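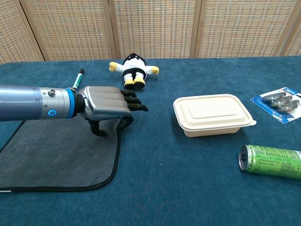
Nappe bleu canard, côté table

Rail mural Orenar, 50 cm

Je l'ai posé en mars au-dessus de l'évier et, franchement, je ne reviendrais pas en arrière ! Louches, passoire, torchons : tout y passe – même la râpe, qui traînait toujours au fond du tiroir. Il est vendu avec 13 crochets coulissants et deux chevilles (prenez-en de meilleures si votre mur est en placo). Ma seule réserve : la finition Clonwood marque un peu aux doigts.

Longueur : 50 cm
Existe aussi en 105 cm
Coloris : Clonwood, Carano

Avis de Drahomíra Hudec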